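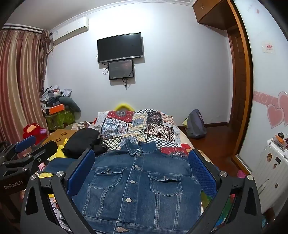

Wouter Goossens wrote back within the hour, asking whether the jacket had been buttoned all the way before it went in the wash, and which cycle I had picked. Good question! Buttoned to the waistband, right side out, on Heavy. He said to try it inside out, on the Dremum's Denim cycle, and to stop the spin at 700 instead of letting it run to the top speed.

Ticket subject: Denim comes out with hard creases and pale streaks
Product: Dremum front loader, bought from Olalow in July
Opened by: Zuweira Tsikata
Status: Solved (mostly, see last entry)

Original problem
Everything denim gets hard white lines along the seams. Towels are fine, sheets are fine, the big quilt is fine if it goes in alone. My jacket has it worst around the pockets and at the collar, which dries folded over on one side and stays like that until I iron it. I love this machine otherwise, it's so quiet that I forget it's on, so I really want to get to the bottom of this.

What I had tried before writing in
- Less detergent. No change.
- Extra rinse. Streaks a bit softer, creases the same.
- Cleaned the filter (one hairpin and a lot of fluff).
- Leveled the feet again.

Log, first try
Jacket only, inside out, buttons done up, Denim cycle, cold, spin 700. Streaks much better already! I was so pleased I went and showed it to my sister over the phone. Creases across the back still there. Collar still flipped.

Log, second try
Same again but with the buttons undone and the spin down to 400. It came out heavy and took forever to dry, but the front hung nearly flat. Karlijn Van Leeuwen from support replied that 400 is low for something that thick and that I could go to 500 if I took it out the minute the cycle ended and gave it a good shake. She also asked for the load size, which I had left off the form, sorry. The jacket on its own weighs next to nothing in a drum that size, and she thought it might be slapping around in there. She wanted me to put one more pair of jeans in with it for balance. 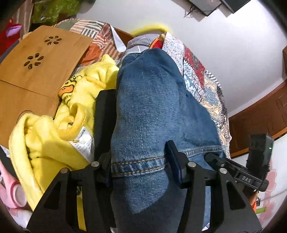
Load size was the part I had been getting wrong all along. I used to fill the drum with whatever was on the bed and press start, so denim went in with fleece, and the thick stuff got twisted around the soft stuff. Now I sort into piles first and it makes such a difference. The yellow plush duck piece stays out of the denim load completely, and its label sticks out at the bottom so I can check it without digging around. Jeans get shaken out of their bunch and pulled straight by the legs before they go in. If they go in scrunched up they come out with the scrunches pressed in, and I learned that the hard way.

Log, third try
Jacket plus one pair of jeans, both inside out, buttons undone, Denim cycle, cold, spin 500. Took them out right away, shook them hard, hung the jacket on a wide hanger with the collar set by hand. Pale streaks: gone except for a faint one on the left sleeve, which I think is old. Creases: gone from the back, tiny one under a pocket flap. I'm thrilled with this!

Still open
1. The display drops back to 85 minutes after I change the spin, even when I pick the short option. It doesn't seem to hurt anything. Karlijn has passed it on.
2. Is there a way to save 500 as the default for Denim? I have to set it again every time.

Reply on point 2: hold the Spin button for a few seconds while Denim is selected, until it beeps. Works! Tried it at noon with a load of dark jeans and it remembered the setting on the next one too.

Leaving the ticket open for point 1. Thanks, both of you, I'm wearing the jacket today.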